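Equipment Planning Group, Ferkberg site
Minutes, September

Item 3. Robotic arm purchase
Mr Carvalho tabled the Zemwood quotation for two arms with parallel grippers. Members noted that the $2,000 installation charge falls outside the capital budget and must be met from operating funds.
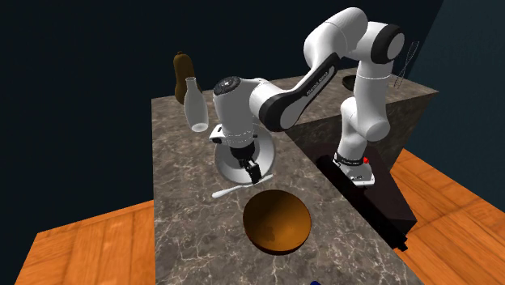 Figure 2. Simulated kitchen layout, arm over plate, with spoon and bowl on the island.

Members discussed bench clearances. Brandão is to supply mounting dimensions before any order is placed.

Resolved: That one arm be approved this financial year and the second deferred to the Kollano budget.

Meeting closed 3.34 pm.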